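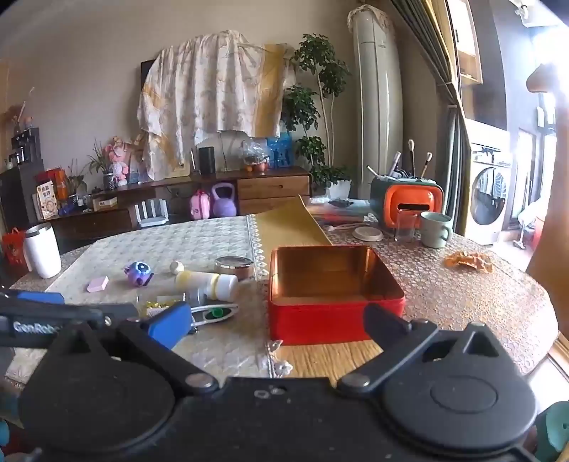

In Praise of the Crowded Table

10/15/19

I love a dining table with a life of its own. Give me the lace-patterned cloth, the yellow runner down the middle, the clear cover that lets you set a mug down without a second thought, and then give me everything that lands on top: paintbrushes in their orange and teal box, a plush toy, foil-wrapped candies, a stack of books and papers. And in the very center, a red tin with its lid off and that wonderful golden inside!

People in Brollwood have been taking up the bare-table rule lately. You clear the whole thing every night, down to the surface, and whatever has no drawer goes in a bag by the door. I tried it in May and lasted 30 days. The room looked terrific, and we stopped sitting in it. The crayons lived in a closet, so drawing meant a trip to the closet, and pretty soon there was no drawing. We ate, we wiped, we left.

So my argument is for the tin. One good tin, in the middle of the table, where every hand can reach it. Small things go in, and they come out again when somebody wants them. It costs almost nothing (mine was 80 cents at the Fostdale flea market, and I would have paid more) and it asks for very little skill. A four-year-old can do it. My brother-in-law can do it.

A tin beats a basket because erasers don't fall through it. It beats a drawer because you can carry it to the couch. And it beats those divided plastic organizers by a mile - I owned the Birnska one with all the little compartments, and I spent more time deciding where a pencil sharpener belonged than I ever spent sharpening pencils. A tin has one compartment. You throw the thing in and you can hear that it got there, a lovely small clank.
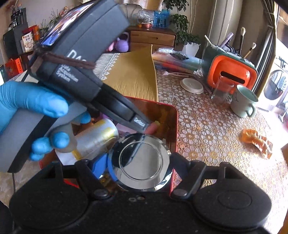 The shine matters too, I think. A storage box that looks like it once held something delicious gets opened more often than a gray one, and a box that gets opened is a box that gets used. Children understand this right away. My daughter will walk past 2,000 dollars' worth of built-in shelving to put a marble in a cookie tin.

There is a fair objection, and my neighbors on Lo Street have made it to me more than once: a tin fills up. Of course it does! When the lid won't close, you tip it out on the cloth and have a look through, and this is one of the nicest ways I know to spend the end of an evening. Last time I found 4 buttons, a key to a bike lock we no longer own, and the good tweezers, which I had already replaced.

Keep the candies out where guests can see them, though. They don't belong in the tin.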